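ok so where was I. The resin lockets.

Quick post, I have 23 orders on the bench and no business being on the computer, but three of you asked the same thing by email and I'd rather type it once.

Yes I'm still making them. No I haven't put the prices up. The shop page says "paused" and that's my fault, I paused it in February when my hands were bad and then forgot how to un-pause it. Mayu fixed it for me last night. Thank you Mayu.

So. Pressed flowers. People send me the flowers already dried, or half dried, or (please stop) in a wet paper towel inside a sandwich bag. The sandwich bag ones go brown before the mailman even gets to me. If it's from a wedding or a funeral and you only get one shot at it, put them in a phone book. Plain old phone book. Two weeks, something heavy on top, don't peek. Roses you have to take apart petal by petal, a whole rose will not press, it'll rot in the middle and then you've got a sad brown button. Pansies are the best. Daisies good. Anything juicy, no.

Then mail them flat between two index cards. Tape the cards, not the flower. I had a lady in Stillmont tape the actual flower. Took me an entire evening with tweezers and I lost the stem anyway. She was nice about it.

Ruxandra Bucur asked what I do about bubbles. I warm the bottle in a mug of hot water first, then mix slow. Slower than that. Pour half, lay the flower in, wait till it tacks up, pour the rest. If you do it all in one pour the flower floats up and sits crooked under the dome and you won't see it till the next morning when it's rock hard. I've got a coffee can full of those. Some of them are kind of pretty, I might sell them cheap at the Jeterlow fair as seconds. Haven't decided.

I switched to Takagi bezels by the way, the deep ones. The old ones were thinner at the back and I had two come apart at the seam. Replaced both. If you have one from before and it's wobbling at all, send it back and I'll redo it, no charge, just cover the postage to me.

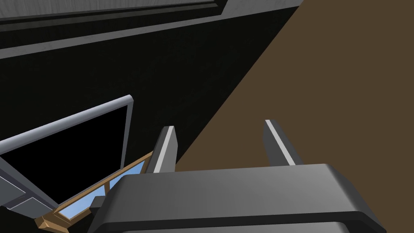
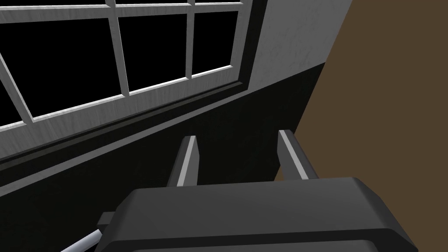
The gripper in the first one, white window bars and black glass in the second.

Anyway, chains. Everybody wants the silver chain and then everybody wears it in the shower. It will turn. I can't stop it turning. A dab of toothpaste and an old sock brings it back but keep the toothpaste off the resin, it scratches it cloudy and then you're emailing me again. Wakana Matsuda wears hers on a black silk cord and I think it looks better than any chain I sell, so I ordered a spool. Cord will be an option on the form as soon as I figure out the form. It's the same price as the chain, don't ask me to take money off, the clasps are what cost.

Hair. People ask about hair. I will do hair, baby's first haircut, horse's tail, whatever you like. Tie it with thread before you mail it. Not a rubber band, the rubber sticks to it. I only need a piece as thick as a matchstick and always keep some back at home in case the post office eats it. Same with flowers really. Keep some back.

What I won't do anymore is photos under resin. I tried it for Fuad's mother's birthday, sealed the print both sides with glue, let it dry overnight, did everything right, and the resin still crept in at one corner and made a dark patch right across her sister's forehead. I was sick about it. He said she liked it. I don't beleive him. If you want a photo locket go to somebody who does glass.

Turnaround is about four weeks right now. I know the page says two. Will fix. If you need it for a certain date, say so in the FIRST email, not the third, and I'll tell you straight whether I can. Curing takes what it takes and I'm not rushing it with a hair dryer again, the last time I did that I got ripples.

What else. The garage smells of resin even with the fan on so I'm looking for a better fan. If anyone has one they like, tell me the make. Yoshinori says to just work with the door up but then I get gnats in the pour. One locket has a gnat in it. It's in the coffee can.

Idia, my daughter's cat, not my daughter, is also not allowed in there any more after last week. Paw print on a whole tray. Six lockets. I did think about selling those too.

Ok kettle's boiled and I have pansies to do. Orders to the usual adress, put your phone number in, I can't read half the return labels.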